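We use cookies to keep you logged in and to count visits. Accept | Settings

Home Workshop Boards > Noise and Comfort

Thread: Quieting an old desktop in a shared room, is foam worth it?
Last updated: January 2019

dulcimer_ed
I have an old desktop that sits in the same room where my wife and I both work. It hums. The hum is low and steady and it comes through the desk more than through the air. The fans are clean and I replaced the rear one in November with a Firnell, which helped with the whine but did nothing for the hum. I see kits of stick-on foam for the side panels. Does foam do anything, or should I save the money?

brackwater
Save it. Foam that thin soaks up some of the high notes. It does very little for a low hum. What you describe is vibration getting into the desk. Put the case on the floor for one evening and see if the hum goes with it. That costs nothing.

tallow_and_pine
I disagree a little. I lined both side panels on mine and the difference was easy to hear from my chair. It ran a bit warmer afterward, but nothing that worried me. Big flat panels ring. Ribbed metal is a lot stiffer for the same weight, so it rings less.
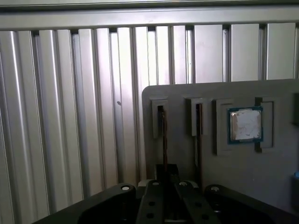
Ribbed aluminum profiles with a rail along the top.

If your side panels are plain flat sheet, press your palm against one while the machine is running. If the sound changes, the panel is part of the problem and foam or a damping sheet will help.

dulcimer_ed
Tried both. Hand on the panel: tiny change. Case on the floor: the hum is almost gone at the desk, but now I can hear it in the floorboards in the next room. So it moved.

brackwater
Then it is vibration, and my money is on the hard drive. A spinning drive screwed tight to a metal bay will shake the whole case. Fans get blamed for this all the time.

quillon
Agree on the drive. I wrote up what I did on mine for another board. 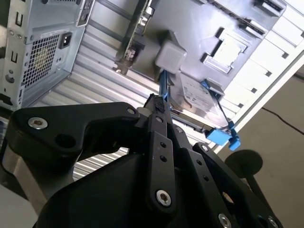 657 words in full post, 3 min read

Short version: shut down, unplug, open the side, and back the drive screws off. Use rubber grommets between the drive and the bay, and tighten only until the drive stops sliding. If you crush the rubber you are back where you started. Mine were Karam grommets because the store had them. Any soft ones the right size will work. Check that the cables have slack, as a stiff cable will carry vibration too.

tallow_and_pine
Grommets harden with age. If the case came with some already, squeeze one before you buy anything. Old ones can feel like wood, and some crumble when you pull them out.

marlpit
Or replace the drive with a solid state one and be done. No moving parts, no hum. I don't see why we are talking about rubber.

brackwater
He asked how to quiet it, not how to spend more. Grommets are pocket change.

marlpit
He also has to live with it. I went through grommets, foam, and a Stesto pad under the case, and then bought the solid state drive anyway.

quillon
Fair, but plenty of people keep a big drive for photos and files. If the drive stays, mount it soft. What else I would do, in this order:

1. Soften the drive mount and listen again before changing anything else.

2. Replace any rubber or foam that has gone hard or started to break up. Get the old bits out of the bottom of the case so they don't end up in a fan.

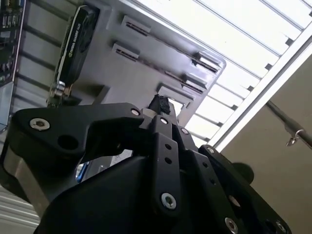 3. Put something soft under the feet. Felt is fine on a wood floor. A folded towel will do for a test, as long as it doesn't block a vent.

4. Only then think about foam on the panels.

dulcimer_ed
Did 1 and 3. I had hard gray grommets in there and swapped them for soft ones. The hum through the desk is down to where I have to listen for it. There is still a tick now and then when the drive is busy. I can live with that.

marlpit
The tick would bother me more than the hum. Back up your files.

dulcimer_ed
Backed up last night.

Related threads
Garkel fan controller, knob or software? (177 replies)
Thick carpet and floor vents (263 replies)
Rubber feet that don't mark wood floors
Refrigerator buzz at night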